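Search this site
Search
Menu

About Vasilakis

Vasilakis is a family-run packing and mail-order supplier. We sell dried herbs, teas, beans and spices to households and small shops. We pack everything ourselves and ship it from one building on Ukska Road. Orders placed before 2 p.m. go out the same day, except on Friday, when the truck comes at noon.

The business was started by Paraskevi Psarras in 2000. She had been buying oregano and mountain tea for a restaurant and found that the restaurant's customers kept asking where they could get it. The first catalog was one folded sheet with eleven items on it. Nine of them are still in the list. The two that were dropped were a pickled caper leaf, which leaked, and a bay leaf wreath that did not survive the mail.

For the first few years the stock was kept in a rented garage and the orders were written in a ledger. We moved to the present building when the garage was sold. It had been a print shop, and the floor in the back still has ink on it. The front part is now the shop counter, the middle is storage, and the packing room is at the back next to the loading door.
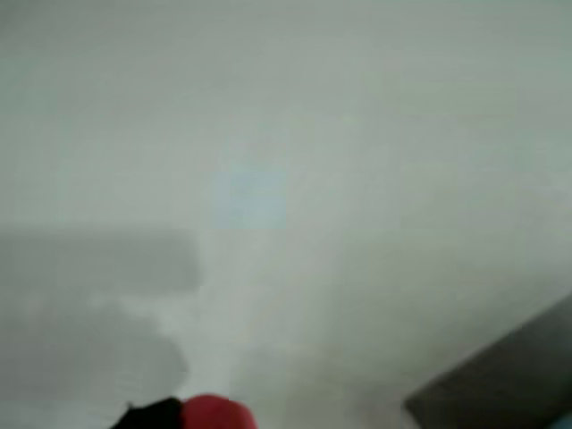 Pale gray-green, with a faint patch of light blue.

What we sell

The catalog has grown slowly. We add an item when we have found a grower we can buy from two years in a row, and we drop it when we can't. Most of the herbs come from small farms that also sell to other people, so in a poor year there is less to go around. When something is out of stock, we take it off the list and put it back when it arrives. We do not take back orders on herbs. We do take them on beans, where the harvest is easier to predict.

Whole spices are sold whole. We grind to order for shops only, with a minimum of 50 pounds per item. Households often ask about this, and the answer is that the mill is large and takes most of a morning to clean between spices.

Our own blends are sold under the Erunow name. There are four: a soup blend, a grill blend, a pickling blend and a tea. The recipes are Paraskevi's and have been changed once, when we took the salt out of the grill blend.
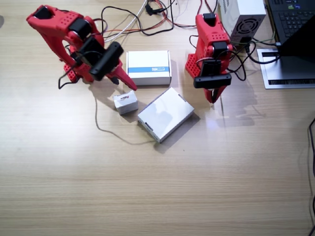

Shops and restaurants are handled separately from household orders. If you have a trade account, your prices are on the sheet we send out each July, and they hold until the next one. New accounts need a business address and a first order of at least 1000 dollars. After that there is no minimum. Deliveries inside the county are free. Outside it we use a carrier and charge what the carrier charges us.

Who we are

Paraskevi still does the buying and answers most of the letters. Cyprian Jabłońska runs the packing room and the shipping desk, and he is the person to ask about a late or damaged box. He joined us from Grerkometti, a bakery supply house that closed, and brought its label printer along with him. We have a small regular crew and take on extra people before the winter holidays.

We are open to visitors at the counter on weekday mornings. You can smell things before you buy them - the sample jars are on the left-hand shelf. Parking is on the street. The loading door should be kept clear at all times.

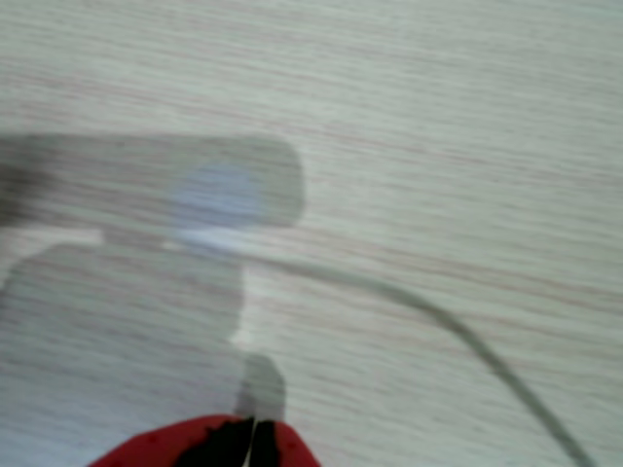 Pale, wood-grained surface with red at the bottom.

Writing to us

Mail goes to P.O. Box 3136. Please put your order number on the outside of the envelope if you are sending something back. Opened packets can be returned if there is a fault with them. Unopened ones can be returned for any reason within a month, and we refund the price but not the postage.

We do not give out growers' names, but we will tell you the region and the harvest year of anything in the catalog if you ask.

Get the new price list by email. Enter your address to subscribe.

This site uses cookies to remember your basket. Accept Decline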